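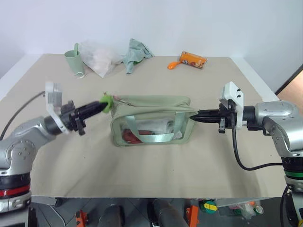
Posted by Gopinath Nair, 12th July
Filed under: Bimanual cells / Working rules

Two-arm cell, fixed table, soft goods. The task is a zippered pouch with a clear front panel. One gripper takes the tab at the zipper end, the other steadies the opposite end. We are writing a one-page rule sheet for operators and I would like to settle three points.

1. Is there an accepted minimum distance between the two grippers when both are at the same object?
2. Should cables that drop from the wrist mounting plate be allowed to lie on the table? Ours does on one side.
3. Do props for other tasks have to be cleared from the table between tasks? We keep a cup, a cloth, a plastic bag and a snack packet along the back edge.

Arm speed is capped at 50 mm/s near the object. The sheet has to be ready before the November review.

Petia
No single figure that I know of. It depends on finger length and on how good your calibration is. We use 50 mm fingertip to fingertip as a hard stop in the controller, and the operator sheet only says "do not override". If you put the number on the sheet, people will try to judge it by eye.

Cables: no. A loop resting on the table gets under the wrist sooner or later. Clip it along the forearm, leave enough slack for full wrist rotation, then run the wrist through its limits by hand with the power off. Recheck after 700 cycles or whenever a mounting plate has been removed.

Wallance
clear the table. always

Calvo
I would not go as far as Wallance. Props at the back are acceptable if they are outside the swept volume of both arms, elbows included. Mark that boundary with tape and write it into the sheet. Bags and cloths need more margin than a cup - they slide and they unfold. We leave 6 inches.

Also check what is stored under the table. Our sheet has a line for clamps and loose items near the arm bases, and it is the line most often left unsigned. The Drultetti template has a blank section 5 you can use for it.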